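Moving Day Materials: Does Consolidating Small Loads on a Cart Save Anything?

Final report, Facilities and Materials Flow project
Group members: Chaimae Ait Ali, Faisal Lashari, Heriberto Llanos
Project advisor: Humaira Soomro

1. Why we took this on

The student workshop at Velarham moves its furniture and supplies between two rooms at the start and end of every term. For years the advice handed down to each new group has been the same: put the small items on a flatbed cart, take everything in one go, and you will save half the time. The handout we were given states this as a fact. It gives no source, and when we asked where the number came from, we were told it was common knowledge.

We were doubtful. A cart holds more than a person can, but it also has to be loaded, steered, parked and unloaded. Small plastic parts and packing film are awkward in a way that boxes are not. Our question was narrow: for light, irregular items, is the cart faster than carrying them by hand?

2. What was moved

The load for our trials was the usual leftover material from the Tunby display kits. These are light plastic frames and the clear wrap that goes around them. We left the furniture out of the timing. White table frames take up a good part of the room during a move, stacked in a row by the brick wall, and they affect how much floor is left for a cart. They did not ride on it.

The distance between the two rooms is 210 feet, measured along the hallway with a tape. There are 2 doorways and no steps.

3. Method

We ran four trials by cart and four by hand, with the same items each time. Faisal did the timing. Chaimae and Heriberto took turns as the mover, so neither method got only the faster walker. Timing started when the mover touched the first item and stopped when the last item was set down in the second room.

We want to be plain about the weak spots. Four runs is a small number. Both movers knew what we were testing, and both had an opinion going in. The hallway was quiet during the trials, and it isn't quiet on a real moving day.

4. Loading

Most of the interesting trouble came before the cart rolled at all. The deck is black diamond plate, and the handout says the raised pattern "holds the load in place." That may be true for a heavy crate. Our load weighed very little, and we don't think the pattern did much for it one way or the other.

The plastic frames were the worst. They have thin arms that stick out to the sides and a thick ring you can get hold of, so picking one up is easy and stacking them is hard. The arms catch on each other and on the wrap. If you grab a frame with a bundle of film under it, you tend to get both, whether you wanted both or not.

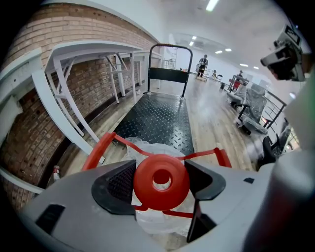
5. Results

By cart, loading and unloading took longer than the trip itself in every run. By hand, the walking took longer, because the mover had to go back for a second armful. When we added it all up, the two methods came out close. The cart was faster in two runs out of four, and in one of those the difference was small enough that a slow reaction on the stopwatch could explain it.

We can't support the claim that the cart saves half the time. We also can't say it saves nothing. What our trials show is that for a load this light, the result depends mostly on how neatly the mover packs the cart.

There was one clear difference that the stopwatch missed. Heriberto said he preferred the cart every time, even on the runs where it was slower, and Chaimae felt the same about the unloading end. The push handle lets you walk upright with your view clear, while an armful of frames and film blocks your view of the floor. We did not set out to measure comfort, so we are reporting this as an opinion from two people.

6. The cost argument

The department is considering a second cart from Jafri. The request sets aside $1,471 for the cart and its accessories, and the main reason given is time saved. Based on what we saw, we don't think that reason holds up for small items. It may hold up for boxes, tools or the table frames, but we did not test those, and as far as we could find out, neither did the people who wrote the request.

Grigoris Stefanou, who reviewed our draft, pointed out that a second cart might be worth having simply to avoid waiting for the first one. That is a fair point. It is also a different argument from the one in the request, and somebody should make it properly, with numbers from a real moving day.

7. What we would change

Bagging the film first would be our first change. Loose wrap got into everything, and a closed bag would have gone on the cart in seconds. We would also test the frames and the wrap separately, because mixing them makes it impossible to say which one was slowing us down.

The floor needs some attention too. The wooden planks are smooth enough to push on, but with the tables along the wall the turning space is tight. Heriberto had to back up and try again on one of his runs, and we left that time in.

Last, the timing should be repeated in November, when the next move is scheduled, with movers who haven't read this report. The timing sheets are in the project folder with the hallway measurements.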